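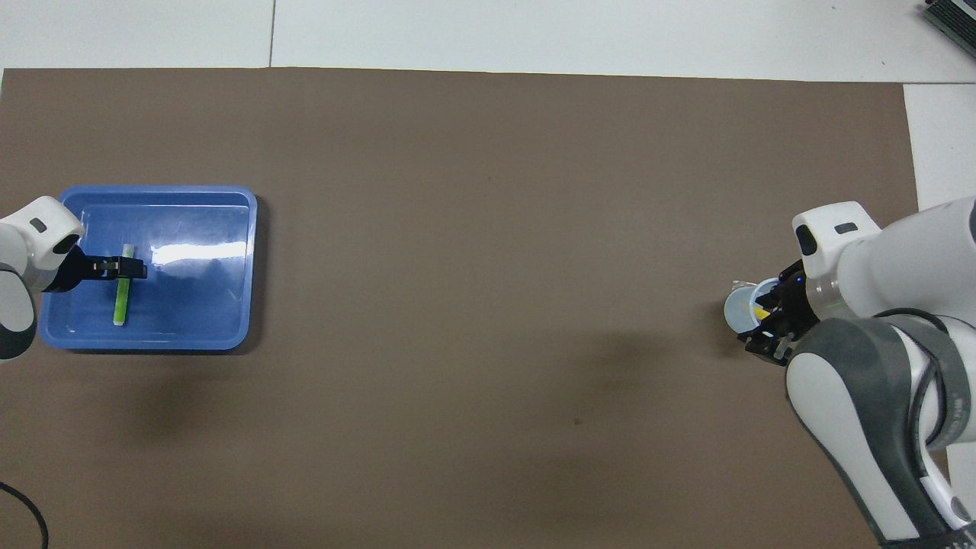 Procès-verbal de la réunion du groupe « Postes de travail et petit matériel »
Publié en juillet, par Carola Harms, secrétaire de séance
Imprimer | Envoyer par e-mail

Présents : M. Omid Talebi (président de séance), Mme Ese Isah (achats et magasin), M. Iestyn Pritchard (ateliers), Mme Carola Harms (secrétaire de séance).
Excusé : M. Aled Bevan, qui a donné pouvoir à M. Pritchard.

La séance est ouverte à 14 h 10 dans la petite salle du bâtiment Després.

1. Approbation du procès-verbal précédent

Le procès-verbal de la réunion précédente est approuvé sous réserve d'une correction demandée par Mme Isah : au point 4, il convient de lire « bacs à bords bas » et non « bacs à couvercle ». La secrétaire procédera à la rectification avant classement.

2. Revêtement des tables

M. Pritchard présente l'état des tables blanches de l'atelier de tri. Les plateaux se salissent rapidement et les jonctions retiennent la poussière de gomme et les résidus de colle. Le tapis brun mat, mis à l'essai à l'un des postes, donne satisfaction aux utilisateurs : les petits objets y roulent moins et les pièces claires s'y repèrent mieux que sur le blanc.

Mme Isah fait observer que le tapis ne recouvre pas la totalité du plateau et qu'une bande blanche reste apparente. Elle demande s'il y a lieu de commander un format supérieur. M. Pritchard n'y est pas favorable. La bande laissée libre sert à poser les fiches de poste, et un tapis débordant gênerait le nettoyage des chants.

Le président rappelle que le modèle proposé par la maison Flavanus existe en deux formats seulement et que le plus grand dépasse la profondeur des tables. Après échange, le groupe retient le format actuel.

Décision : le tapis brun est adopté comme revêtement courant. Six tapis supplémentaires seront commandés. Les tapis seront essuyés au chiffon humide en fin de journée ; l'emploi de solvant est exclu.

3. Bacs et gobelets

Mme Isah rend compte de l'inventaire du magasin. Le stock s'établit à 421 bacs, toutes tailles confondues, dont 70 sont fendus ou déformés et doivent être retirés. Les bacs bleus translucides à angles arrondis constituent la référence la plus demandée. Leur faible hauteur permet de prendre les feutres, bâtons de colle et autres articles de forme allongée sans avoir à incliner le bac.

M. Pritchard signale que le fond de ces bacs renvoie fortement la lumière lorsque les rampes du plafond sont toutes allumées. Plusieurs personnes s'en sont plaintes. Il est proposé soit de déplacer les bacs vers le bord gauche des tapis, soit de garnir le fond d'une feuille mate. Mme Isah craint que les feuilles ne se décollent et demande qu'un essai préalable soit conduit sur un seul poste.

S'agissant des gobelets ronds destinés aux petites pièces, le groupe constate que les teintes livrées varient d'un lot à l'autre, du gris au bleu pâle. Le fournisseur Clikau, interrogé, indique ne pas garantir la constance de la couleur pour cette gamme. M. Talebi estime que la question est secondaire tant que le diamètre reste le même. M. Pritchard demande qu'il soit consigné que M. Bevan souhaitait, pour sa part, une couleur unique par atelier.

Décision : les 70 bacs défectueux sont mis au rebut. L'essai de la feuille mate est confié à M. Pritchard. La question des teintes n'est pas retenue ; l'observation de M. Bevan est portée au présent procès-verbal.

4. Rangement des articles de papeterie

Une discussion s'engage sur la séparation des feutres et des bâtons de colle, actuellement conservés dans le même tiroir. La confusion entre les deux est fréquente, les formats étant voisins et certains modèles de même couleur. Mme Isah propose deux tiroirs distincts, étiquetés sur la face avant. Elle précise que la commande annuelle passée auprès de Wumport porte sur 300 articles et que la livraison arrive en vrac, ce qui impose un tri à réception.

M. Talebi demande que ce tri soit effectué au magasin et non aux postes. M. Pritchard s'y déclare favorable, à condition que les ateliers ne soient pas tenus d'attendre la fin du tri pour être réapprovisionnés. Un premier lot pourra donc être délivré dès réception, sur simple bon.

Les articles sans bouchon seront écartés au moment du tri. Les articles entamés ne retournent pas au tiroir ; ils restent dans le bac du poste jusqu'à épuisement.

Décision : proposition adoptée à l'unanimité. Mme Isah prépare les étiquettes.

5. Disposition du plan de travail

Le groupe examine le projet de fiche de poste rédigé par M. Bevan. Le texte prévoit que le bac soit placé à gauche, le gobelet à droite et que la partie médiane du tapis demeure dégagée. M. Pritchard juge la rédaction trop rigide pour les postes partagés. Le président propose de remplacer « doit être placé » par « est placé de préférence ».

Mme Harms relève que la fiche ne dit rien des câbles. Il est convenu d'ajouter une ligne demandant que ceux-ci ne traversent pas le tapis.

Décision : la fiche est adoptée avec ces deux modifications. Elle sera affichée dans l'atelier de tri et dans le couloir du magasin.

6. Questions diverses

Mme Isah rappelle que les bons de sortie doivent être signés par le demandeur lui-même. Trois bons du mois dernier ont été retournés pour ce motif.

M. Pritchard demande le remplacement de l'escabeau du magasin, dont un patin manque. La demande est transmise aux services généraux.

La clé de l'armoire haute a été retrouvée ; le double commandé est annulé.

Suites à donner

Commande des six tapis : Mme Isah.
Retrait des bacs défectueux : Mme Isah, avec l'aide de l'atelier.
Essai de la feuille mate : M. Pritchard, compte rendu oral à la prochaine réunion.
Fiche de poste modifiée : M. Bevan, relecture par Mme Harms.
Étiquettes des tiroirs : Mme Isah.

La prochaine réunion sera fixée par le président après consultation des membres. L'ordre du jour étant épuisé, la séance est levée à 15 h 35.

Le président de séance : Omid Talebi
La secrétaire de séance : Carola Harms

Imprimer cette page | Envoyer par e-mail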